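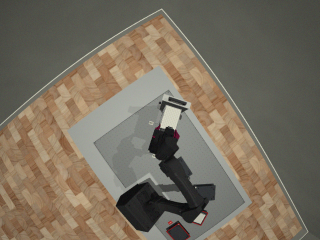

Dec 6, 2019. Oil finish trial, second round. Sanded the offcuts for the Dreltby floor to 120 and wiped on the Skomar hardening oil, batch 2686, 30 g per panel. The pale pieces take almost no color. The brown ones go dark fast, and on a mixed parquet like this, with beige, honey and darker brown blocks side by side and the grain rings showing on each, that gap is what the client will see first. I want it narrower, so next round gets a thinner first coat.

Panels 1 to 4 were touch dry this morning. Panel 5 still drags under a finger. It had the heavy coat and sat nearest the door, where it is colder. Not counting it against the oil yet. Rags are in the water bucket — change the water Monday.

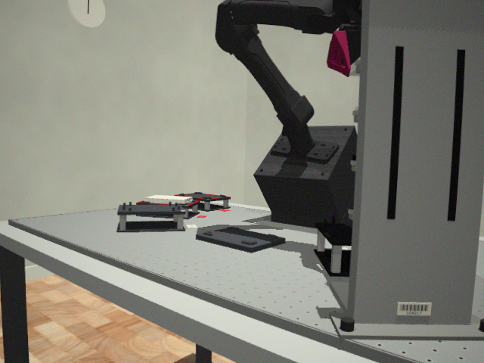
Gray-green wall, slightly mottled, with the clock at upper left.

Nudia wax over oil: tried it on panel 2 only. Buffs up well but shows every water drop. Left a wet glass on it for an hour and got a white ring, gone after warming with the hair dryer. The bare oil panel had no ring. I would skip the wax unless Ďurica insists on the sheen in the sample they sent in April.

Abrasion: 500 strokes with the gray pad, then 1000. At 500 no change to the eye. At 1000 panel 3 is dull down the middle and the end grain has gone rough. Panel 4, two thin coats, held up better. Repeat on fresh pieces before writing it up.

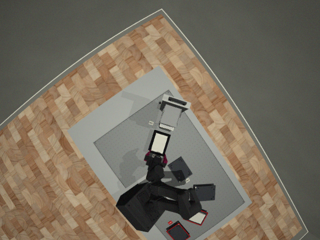
Basketweave parquet with the pale line outside it.

To do: order more 120 discs, weigh the oil can, recut panel 5 and coat it thin. Ask Skomar for the cure time at 15 degrees — their sheet only gives 20.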